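Keying at the Kitchen Table: Green Screen Tips for Small Home Workshops

Posted 19 January 2019 by Stellan Viklund

I have been cutting short films and the odd wedding in my spare room for longer than I like to admit, and the question I get more than any other is how to pull a decent key when your studio is also the place where the ironing gets done. So I made a big pot of coffee this morning and wrote down everything I tell people, plus a few things I only learned by getting them wrong (sometimes twice!).

Start with the cloth, and start the day before. A creased screen is the single biggest nuisance in the whole business, and no slider will ever be as kind to you as a steam iron. Hang the fabric, mist it lightly with plain water, pull it snug with clothespins along the bottom, and leave it overnight. I keep 20 wooden clothespins in a cookie tin for this and they are not allowed anywhere near the laundry. If you have to fold the cloth away afterward, roll it on a cardboard tube instead. Fabric stores throw those out, and most will hand you one if you ask nicely.

Light the screen first and your actor second. Turn on only the background lamps, look at the picture in black and white, and nudge things until the gray is the same from corner to corner. Two cheap work lights with baking parchment clipped well clear of the hot glass do a lovely job. Please don't leave them running while you go and make lunch.

Then bring your person forward. Six feet from the cloth is good, eight is better, and if the room won't allow it, open a door and shoot from the hallway. I did a whole short called Lutidska with the tripod standing in the bathtub, and the only complaint I ever had was from my back.

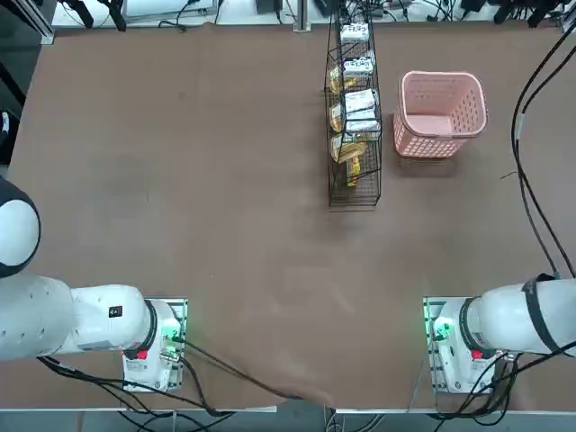
A brown surface sheet covering a large rectangular table.

Green spill is the next headache, that sickly edge you see on blond hair and white shirts. Every program has a spill control and every beginner pushes it all the way up, which turns skin the color of putty. Set it low, look at the ears, and stop as soon as they look like ears. My friend Kagiso Kruger grades on an old laptop and always puts a pale warm tint back into the hair edges by hand. I thought this was fussy until I tried it on the snow scenes in Sjögren, and now I do it every time.

Speaking of snow, you can make very good winter with what's in the pantry. Instant potato flakes fall beautifully and sweep up dry, but keep them away from anything damp or you will be scraping mash off the baseboards in June. Salt looks right on a windowsill and is hard on wood and metal, so lay down plastic wrap first. For falling snow in the distance, I film flakes against black cloth at 60 frames a second, slow them down, and lay them over the shot with the screen blend mode. Do a second layer, bigger and softer, for the flakes close to the lens. It takes an evening and people always ask what plug-in I bought.

A word on files. Name your folders before you copy a single clip, and put the shot number first so that everything sorts itself. I keep 2 copies on separate drives, and one of them lives in the hall closet behind the vacuum. When I was finishing Tirnik I had 40 versions of one shot, all of them called final, and I wouldn't wish that afternoon on anyone.

Last thing, dust. Wipe the lens, wipe the desk, and run a lint roller over the green cloth before every take, especially if you have a cat. One hair on the screen is easy to roll off and a real misery to paint out later. I'll write up my notes on tracking markers next (colored tape, mostly, and a lot of patience), so if you have a question about those, leave it in the comments and I'll try to work it in.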